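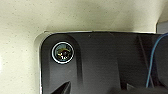

The wrist camera's view of a black housing with a round gauge set into one corner. One gripper finger is visible at lower left.

The arm in Seema Bajpai's lab at Erex has no map of the bench it works on. It has a wrist camera, a gripper and a policy called Grelura, trained on 3,503 recorded reaches, and it must place its fingers near a gauge without touching the face.

Most systems for this kind of task use a fixed overhead camera. Bajpai's group removed theirs in October. The wrist view is poor by comparison: the fingers block part of it, and close parts of the gripper blur. Small print on a dial is often unreadable. Grelura does not try to read it. The method looks for the bright ring of a bezel, fits an ellipse, and estimates distance from the size of the fit and tilt from its shape.

The weak point is glare. A metal trim strip can return as much light as a bezel, and early versions steered toward the strip. The fix was a second network, Vaughan, which scores each curve by whether it closes. A rounded corner does not close — a ring does.

In a test of 2,000 reaches, median fingertip error fell from 14 millimeters to 6. Failures were mostly cases where a finger covered more than half the ring during the final approach. Bajpai tried backing the arm off and starting over, which recovered many of these but added 12 seconds per attempt.

The next trials will use Ciltirier, a lighter gripper with narrower fingers. The networks will not be retrained for it.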